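Speaker notes: Getting a small town library to lend more than books

Slide 1. Title
Wait for the door to close. Thank Bastian Meinecke for the invitation and for the Wednesday slot. Say that I work on the lending desk in Olau and that I'm talking about our desk only. Steinbach does it differently and will speak after lunch.

Slide 2. Where we started
One shelf behind the desk. Board games, a sewing machine, a projector with a missing cable. None of it was in the catalog. People found out by asking, and most people don't ask.
Mention the paper ledger. Pass it along the front row if the room is small enough.

Slide 3. What we lend now
645 items in the catalog, all of them searchable from home. Tools and kitchen equipment go out most. Toys and play sets come next, mainly to grandparents who have children visiting for a week. Musical instruments are slower than we hoped — the ukuleles do fine, the accordion has been out twice.

Slide 4. Cataloging
Slow down here, this is what people write to me about afterward.
Every set gets one record and one barcode. We tried a barcode on each piece and gave up after a month. The record lists the contents in plain words, and the same list is taped inside the lid. If there is no lid, it goes on a tag.
We use Weremeo for the records. It was built for books, so the "pages" field holds our piece count. Ugly, but it prints on the receipt.

Slide 5. Loan periods
Two weeks for everything except power tools, which go out for 5 days. One renewal if there is no hold. We had four different loan periods in the first year and the desk staff could not keep them straight.

Slide 6. Returns
Check the contents while the borrower is still standing there. Wipe down anything that goes near a mouth. Put the item on the cart, never straight back on the shelf.
Story about the fondue forks, if there is time.

Slide 7. Money
No deposit. Mārtiņš Lepik in Skara charges one and can explain why it works for him. Our replacement costs last year came to 51 items, mostly small parts and drill bits. Have the breakdown ready but don't read it out.

Slide 8. What I would change
Start with fewer things. Say no to donations more often — we took in three bread machines in May and still have them all.

Slide 9. Questions
Leave this one up. The first question is usually the one below.
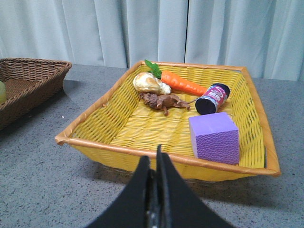
What happens when a set comes back with a piece missing?
We hold the set for two weeks and call the borrower once. Most pieces turn up in that time. If the piece doesn't, we change the contents list and lend the set without it, and we charge only when the set can't be used anymore.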